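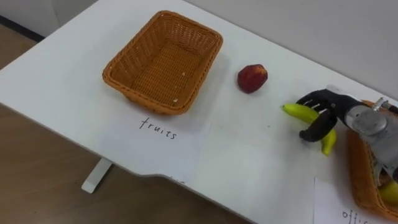
Is the Mellor Masters Games worth the entry fee if you only want to do one sport?

Depends on the sport, but for most people I'd say save your money. You pay the full base fee whether you enter one event or five, and the swimming and road running are no better organised than a normal club meet.

pacerunner_67
Replying to the above. I did the 8 km there and enjoyed it. The course was marked properly and results were up the same afternoon. What exactly was wrong with the running?

Dallham Dave
Nothing wrong with it, I just don't see what you get over a local fun run. They advertise 700 athletes. How many of those are entered twice under different sports? I've asked and never had a straight reply.

F. Chaudhry
Fahad Chaudhry here, I play in the over-50s badminton. Entries are counted per person, it's in the handbook. The draw had 16 pairs and we got four matches minimum, which I can't get anywhere else at my age. So for badminton, yes, go.

Dallham Dave
The handbook says that now. It didn't when I entered. And four matches sounds good until you see the gaps between them. My brother-in-law sat in a hall from breakfast to mid-arvo for two games of table tennis.

kneebrace
Table tennis was a mess, agreed. They moved it to the Zutura centre late and half the players went to the old venue. I wouldn't judge the whole thing by that though.

pacerunner_67
Same here. Dave, have you been since they changed the scheduling?

Dallham Dave
No, and I'd want to see the timetable before I pay, not after. Entries close in December and the draw comes out well after that. Does that not bother anyone?

kneebrace
It bothers me a bit. Not enough to stay home.

lane4
Can someone tell me if the Nultico entry site still charges a card fee on top? Last time it only showed up on the final page.

F. Chaudhry
It did for me. You can pay by bank transfer if you email them, but allow a few days for the colour wristband category to come through on your profile or you can't pick your events.

lane4
Thanks. I'll hold off until I see the swim program.

Contact the moderators | © Mellor Sport Forum | Back to top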